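Window and Curtain Handling Set: Operating Rules and Data Card

Version 2 of the rules, maintained at the Herkard site

Scope

This card covers recordings of two-armed robots working at windows and curtains in occupied or formerly occupied rooms. It sets out the conditions under which a recording may be made, the checks that must be completed before and after it, and the terms on which the files may be used. The rules apply to all sites that contribute to the set, including Herkard, Bragança and any partner site added later. Where local law or building policy is stricter, the stricter rule applies.

The tasks in the set are grouped as follows:

Curtain: approach, grasp, draw open, draw closed
Sash: approach, push, pull, hold
Combined: curtain and sash in one recording, one arm assigned to each

Before work at the curtain

Sheer fabric is treated as a fragile item. Operators shall open both grippers fully before the arms are raised toward the cloth and shall keep the fingertips below the hem until the approach has been called. Grip force on fabric is limited to 7 newtons. Any snag ends the recording, and the arm is released by hand with the motors off.

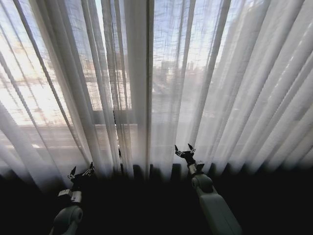
Exposure is to be checked at the start of each session. Strong daylight through thin cloth leaves the floor and lower wall without usable detail in many head views, and operators shall not use those parts of the view to judge clearance. Clearance is measured with a tape before the base is locked. Room lights may be on or off, but the setting must stay the same for the whole recording and must be entered in the session log.

Work at an open window

An open window above ground level is a fall hazard for people, for tools and for parts of the robot itself. The following rules have no exceptions.

The area outside and below the window must be confirmed clear before the sash is opened. If it cannot be confirmed, the sash stays closed.

The robot base is locked, and a software limit is set at the plane of the window. No part of the arm passes that plane by more than 30 millimeters unless the task sheet allows it.

Finger assemblies and their bolts are checked for tightness before each session – not only at the start of the day. Loose bolts are replaced and the change is logged.

One person operates and a second person watches, with a hand on the stop button. The two may trade places between recordings but not during one.

Work stops in high wind, in rain, or when anyone enters the area below. 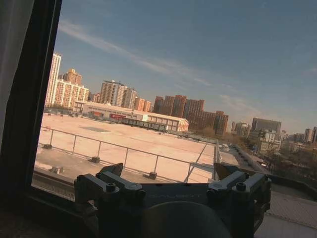

Irnano
Maintainer, Operating Rules and Data Release

Privacy of the view outside

Cameras at a window record more than the room. Rooftops, streets and the homes of neighbors may all come into view, and the people who live and work there have not agreed to take part. Contributing sites shall review every wrist and head recording before release. Faces and vehicle plates that can be read are blurred. A recording that shows the inside of another person's home is removed from the set in full, including its joint data.

Signs on buildings are kept when they cannot be read, and blurred when they could be used to find the address of the room. Site names in the release refer to the contributing team and do not give the location of the window.

Requests for removal may be sent to any contributing site. The site that receives the request is responsible for passing it on, whether or not the recording is its own.

Two arms, two tasks

In combined recordings, one arm manages the curtain while the other works the sash. The curtain must be kept out of the path of the pane at all times. Contact with the sash is made at the frame and never at the glass. A closed gripper may be used to push; an open gripper may not, as the fingertips can slip past the edge.

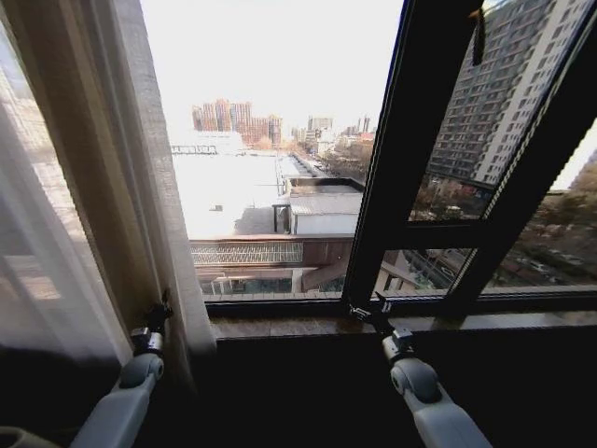 Cords and tassels near the window are tied back or noted on the task sheet as a hazard. If a cord touches either arm, the operator shall pause both arms, including the one that is clear. Recordings that contain such a pause are kept and labeled "interrupted". They are not to be trimmed to look like clean runs.

Contents and labels

The current release holds 1,000 recordings. Each one includes head and wrist video, joint positions, gripper state and a short written task label. Outcome labels are entered by a reviewer who did not operate the robot for that session. Where the result cannot be judged from the video, the label is "unknown".

File naming and folder layout follow the Pidomcombe convention, revised in March. Older files keep their original names and are matched to the new ones in the index.

Known limits

Most recordings were made in daylight. Night scenes are few, and sliding windows are not covered. Users should not treat the set as evidence that a robot is safe to work at a window without supervision.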